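Living With a Picking Arm: Workshop Tips From the Packing Room

Ladden has had an arm on the returns bench since July, and I have been collecting these little tricks on the backs of packing slips ever since. The Tredasberg shop asked for a copy, so I finally typed them up. Most of them cost nothing!

Tip the box out before you walk away. Mixed returns arrive packed tight, and an arm that can't see an edge can't grab it. Pour the lot into the bin, give it one sweep with your hand while the arm is parked and locked out, and spread the flat things apart from the round ones. It takes less time than pouring a coffee.

Soft things are easier than you'd think. We all worried about plush toys and they were fine from the first week. The real pests are glossy boxes lying flat against a wall, and anything black on a dark background. Turn a barcode face up when you can and the scanner at the next station will thank you.

Tape your corners. Put down colored tape on the table where the bin belongs, then clamp it. A bin that has crept over by the width of a thumb will give you a whole morning of near misses, and everyone blames the software. When the tape gets ragged, peel it all and redo it in one go (old glue collects grit, and a little cooking oil on a rag lifts it nicely).

Bundle the cables, but leave them a generous loop at the wrist. Ours were tied too snug at the start and the ties kept snapping. Check them when the arm is parked, with the power locked out, every time, no matter how quick the job is.

Keep a "hand pile." We have a shallow tray for whatever the arm has tried three times and given up on. At the end of the shift somebody goes through it and jots down what was in there. That list is gold! It got us a different set of fingertips from Navickas, and it told us which suppliers' packaging to complain about.

Now the people part, which I care about more. Before the arm, two of us stood at that bench all day bending over a deep bin, and you felt it in your back by lunch. We still have two on the bench, but the work is different: checking for damage, deciding what can be resold, calling customers. I love it. Some of my coworkers liked the old rhythm better, with the radio on and no decisions to make, and I think a shop should ask before it moves anybody. Swap roles every couple of hours if you can. Watching a machine gets sleepy.

Let the people at the bench name the bins and pick the layout. Our first layout came from Jultosix as a drawing, very tidy, with the hand pile on the far side of the fence. We moved it in a day.

Put the busy numbers on a whiteboard, but put them up for the whole bench, people and arm together. Our best day so far was 831 items, almost all of them sorted before the afternoon truck, and the cheer went up for everybody. Write the day's snags underneath so the late shift knows what they're walking into.

Last one: wipe the bottom of the bin before you fill it. Bare scuffed metal is fine, sticky metal isn't, and a torn juice carton from the morning can glue down a whole afternoon's worth of small boxes. 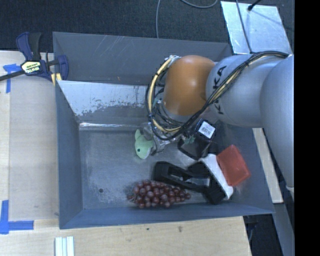
Warm water and a drop of dish soap do the job, then dry it with an old towel, and keep that towel on its own hook so it doesn't wander off to the kitchen.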